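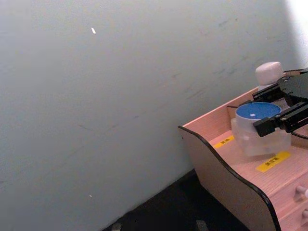

Scuffs and gray streaks on a pale gray-green wall, down toward a dark floor.

Kitchen > Cleaning > Walls and Paint

Recipes | Cleaning | Laundry | Pantry | Ask Us

Getting Scuffs Off a Painted Wall

11/16/23

I put off washing walls every single year, and then company is coming and I see the hallway in afternoon light and oh my goodness. If you're in the same boat, pour yourself some coffee first and then let's get going.

Start dry. Run a clean microfiber cloth over the whole wall from the top down (an old pillowcase over a broom works nicely too), and you may find a fair amount of it was only dust. Then try a plain white eraser on the dark marks, the kind kids take to school, rubbing lightly in one direction.

For whatever is left, mix 2 teaspoons of dish soap into a quart of warm water. Wring the sponge until it hardly drips, wash a patch as wide as your arm reaches, rinse with a second cloth and pat it dry. I let mine sit 20 minutes before I decide whether it needs another go, and I usually talk myself into one!

Melamine sponges do work, but please go easy with them on flat paint. They're very fine sandpaper, really, and they'll leave a shiny spot that shows worse than the scuff did. Try one behind a door first.

Little chips are another matter. Dab on leftover paint with a cotton swab, let it dry, and dab again. If your can has been in the garage through a few winters, stir it well and sniff it before you trust it. Sour paint stays sour on the wall, and I learned that in our old dining room one December.

Stick felt pads on the backs of chairs while you're at it. I buy mine in a strip and cut them with kitchen scissors.

More in Cleaning
Baking Soda and the Burned Pot
Olaro Bread: 375 Degrees or Hotter?
4 Ways to Freshen a Musty Closet
Washing Baseboards Without Kneeling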